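Section 4. Setting Out the Snack Table

4.1 Before you start

The Tasetti cloth must lie flat, with no folds under the trays. Have the bottle rack, the trays and the round wicker basket within reach. Wash hands and put on food gloves.

4.2 Placing the main items

1. Stand the clear Caltberg bottle rack at the rear center of the table. The rack holds two rows. Load the lower row first.
2. Set the sandwich tray in front of the rack, long side parallel to the table edge.
3. Place the snack tray at the left. Keep chips and other bagged snacks inside the rim.
4. Place the wicker basket next to the snack tray. Foil containers go in the basket.
5. Lay sandwiches flat in the sandwich tray, starting at one end. Do not stack.

CAUTION: Maximum load of the rack is six bottles of 500 ml. Do not lay bottles on top of the upper row.

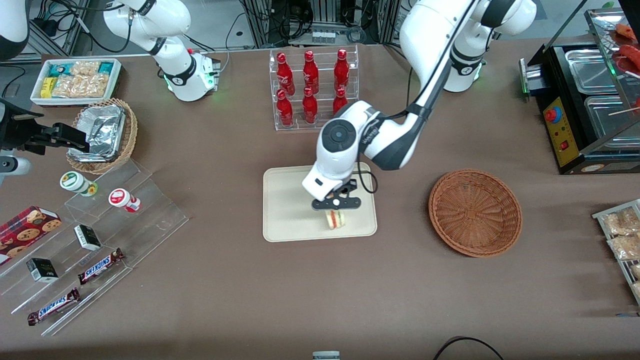 Adwoa Agbenyega writes that the lower row should be filled from the middle outward, as a rack loaded from one side tends to creep on cloth. She also asks for the foil containers to be closed before they go in the basket. Both points apply to all tables set from this guide.

4.3 Basket and bread tray

1. Empty the basket completely before changing its contents. Shake out crumbs away from the table.
2. Check the braided rim and the woven floor for broken strands. Withdraw a damaged basket from use.
3. Return the basket to the table with a clear strip of cloth on each side.
4. Place wrapped rolls or pastries in the metal tray in a single column. Leave the wrapping on until service.

Note: The basket is not lined. Unwrapped food must not be placed directly on the weave. Liners are supplied in packs of 28 (Akpalu part 215).
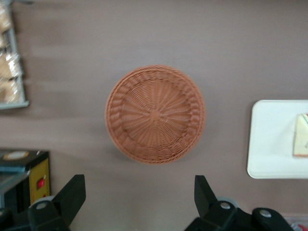

Fig. 4-2. Wicker basket, empty, between the metal tray and the white tray.

4.4 Clearing

Remove food first, then bottles, then the rack. Wipe the trays and store them flat. Wash the cloth separately.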